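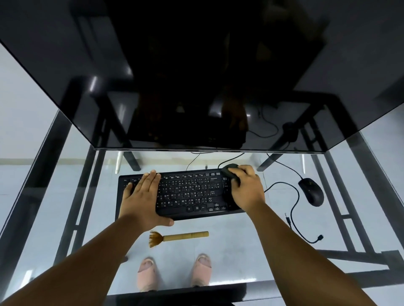 A monitor, keyboard and mouse on a glass-topped desk.

The town that went back to the office, two doors down

How a closed bank in Plasgate became the place where people do the jobs they used to drive to Brirkard for

May 5, 2018

The bank in Plasgate shut on a wet afternoon, and for the best part of a year the only thing that changed in the window was the colour of the notice telling customers where their nearest branch now was. It was in Brirkard, 40 minutes away on a good road and longer behind a tractor.

The building is open again, though you can't pay in a cheque. It has desks, a kettle, a meeting room in what was the manager's office and a broadband line that the rest of the high street envies. It calls itself Cludholm, after the lane that runs down its side, and it rents out places to work by the day or by the month.

Shared offices have been a city business for a long time. In small towns they were thought not to pay. The people who might use them were either in Brirkard already or at home, where the desk costs nothing. Plasgate has a population of almost 3000, and a good share of those have retired. Two earlier attempts in the district, one above a garage and one in a former library, closed inside a year.

What was different this time was mostly the rent. The building's owners had failed to let it as a shop, twice, and agreed to a low figure for the first two years in return for repairs being done. The roof was sound. The heating was not, and a large part of the opening budget went on a boiler that most members have never seen.

The rest went on wiring. Old bank buildings are full of cable, nearly all of it in the wrong place, and the electrician spent days tracing runs that ended behind plaster. The counter was kept. It makes a long shelf for people who like to stand, and parcels are left on it in the mornings.

Who comes in is not quite who was expected. The first plan had been drawn up with young firms in mind, the sort that would start with a single desk and grow. There are one or two of those. Most of the members, though, are in their forties and fifties and work for somebody else. They do accounts for a building firm, mark exam papers, handle insurance claims, or translate manuals. They have employers who will let them stay away from the main office for part of the week and houses in which it is hard to get anything done.

One member, who works in claims, used to leave home before seven and get back after her children had eaten. She now drives to Brirkard once a week. She says the work is the same and she is less tired doing it. Her employer pays half her monthly fee, an arrangement that took three months of emails to settle.

Others have tried it and gone back. A draughtsman gave up his desk because he found the room too quiet, and a bookkeeper gave up hers because she found it too loud. There is a rule about phone calls, which are meant to be taken in the corridor, and it is kept by most people on most days. 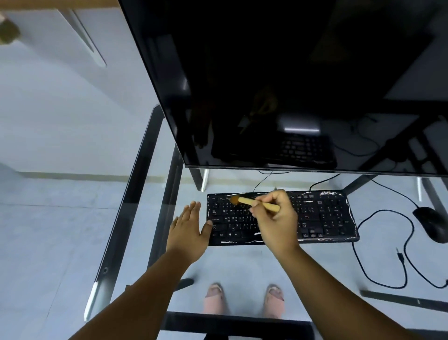 Money is tight but the place is not in trouble. A day costs less than the train and a sandwich would, and a month costs about what a careful commuter spends on fuel. The fees cover heat, light, rent and cleaning. They don't yet cover anything going wrong. When the front door lock failed in the winter, the bill was met by putting off new chairs until April.

The furniture is a sore point for some. Nearly all of it is second-hand, bought when an engineering office cleared out, and no two chairs adjust in the same way. Members who are there every day have tended to bring in their own cushion or lamp. Those who come once a fortnight take what is left. The booking sheet is on paper and hangs by the kettle, and an online system was tried for a month before everyone drifted back to the pen.

The effect on the high street is harder to judge. The bakery has started to make more rolls for midday and sells them. The café opposite put in a second coffee machine and then took it out again. The chemist reports no difference. At the hardware shop they mention an odd rise in the sale of extension leads.

It is easy to make too much of this. A few dozen people staying in town on a weekday doesn't bring back a bank, and those who relied on the counter still have a long trip to make. Older residents were promised a visiting cash service, and it comes for an hour at a time, parked by the church. Several of them said they would have swapped any number of desks for one cashier.

But other towns are looking. The parish of Lengyel, over the hill, has an empty police house and has sent people across to ask what the boiler cost. They were shown the figures, including the bad ones. The advice they were given was to sort the broadband before buying a single chair, to keep the fees simple, and to find out how many people leave the parish each morning and where they go.

Lengyel has done the last of these. A form was put through every door, and 200 came back. The answers are being typed up now, on one of the day desks in Plasgate, as there is no connection in Lengyel that can be relied on before the evening.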